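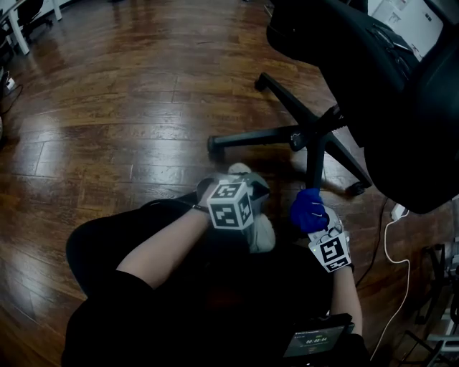
4 Sep 2022

Sunday, and I have spent most of it on the floor. I sat down after breakfast to sort out the gray sneakers before they got any worse, figured it would take me until the coffee ran out, and then it was past lunch and my knees were making noises when I got up. So that's the kind of day it's been!

The sneakers first. They're the ones I bought back in March, when Roksolana talked me into signing up for the spring walks with her, and I have worn them for everything ever since, including one very bad afternoon in the mud out by Hokevitz that I should have dealt with the same evening and of course didn't. I let it dry and then I let it sit. Roksolana says you're supposed to let it dry, that's the right way, but I don't think she meant for the whole summer.

Anyway I looked up how to do them properly (Nadiia sent me a page ages ago, it had 152 comments, most of them people fighting about toothpaste). The gist is laces out, knock off whatever will come off by itself, then a soft brush and hardly any water, and you keep wiping with a cloth as you go so the dirt doesn't just travel around. No machine. Vitalii puts his in the machine and they come out shaped like bananas, I've seen them.

The laces took forever. I pull them way too tight in the first place and then the little loops dig in and I end up picking at them with my fingertips like I'm defusing something. I had the same trouble with my skates when I was a kid, Mom used to do it with a fork. I thought about getting a fork. I did not get a fork, I'm a grown adult, but it was close.

I had the radio on for company, some man talking about bees for the better part of an hour, and I got really into it. They can tell each other where to go by wiggling! I'd half known that but he explained it so nicely. Then Yaroslav called in the middle of the good part to ask if I still had his drill, which I do, and then he wanted to tell me about the apartment he's going to look at on Thursday. Two rooms and a balcony, he says, but the kitchen is in the hallway. Not near the hallway, in it. I told him to go see it anyway because you never know, and he said that's what I said about the last one. Fair.

And then the chair. I wouldn't have thought about the chair at all except that I was down there next to it, and when do you ever look at the bottom of an office chair? I sit in that thing all day, every day, and I had no idea what was going on underneath. Dust, mostly, is what I was afraid of. So the cloth that was meant for shoes got drafted for chair duty as well, the blue one, and I had a good look up under the seat and at the metal tube and that black sleeve thing that goes down around it. I've been meaning to find out why it creaks when I lean back. I still don't know why it creaks. Ostap thinks it wants a drop of oil and he's probably right, he fixed the one at Esex and nobody there has complained about it since, but I'm not pouring oil anywhere above this floor until he's standing here to take the blame.

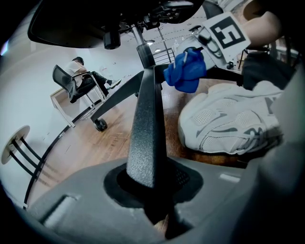
Blue cloth, one shoe lying on its side, and the underneath of the chair.

I do like that floor, by the way. When the sun comes in low it goes a really warm brown and you can see all the grain in it. It was the thing that sold me on the place, more than the kitchen, more than the bus stop. It also shows every single crumb, so now that I've been down at that level I know I need to do the whole room, and I know I'm not going to do it tonight.

Things I want to remember before I forget them again. Buy laces, I want flat ones this time, the round kind come undone on me no matter what knot I use. Give Yaroslav his drill. Ask Ostap about the creak, and feed him, he always says he's eaten and then he eats. Pay the Ziteo bill, it's 600 and it's been sitting under the fruit bowl all week giving me looks.

I priced new sneakers as well, just out of curiosity, and the ones I liked were 1000. One thousand! For shoes! I closed the page and went straight back to brushing with a lot more enthusiasm than before, I can tell you.

Nadiia came by at five with plum cake from her aunt and we ate it standing up in the kitchen because I'd put stuff on all the chairs I don't work at. She wants me to come along to the lake with her next weekend, with the dog this time. Dong is eleven now and a bit stiff in the back legs but she says he perks right up the second he smells water. I said yes and then remembered I'd told Roksolana yes for the same day, so I need to call one of them. Maybe they'd both come? They haven't seen each other since the birthday and that went fine, apart from the candles.

It's late and I should go to bed. I've still got a piece of cake left and I'm going to have it first, with tea, and read two pages of the library book so I can say I'm reading it.

14 comments 3 shares

Write to me through the contact page. All words and photos © the author, 2022. Back to top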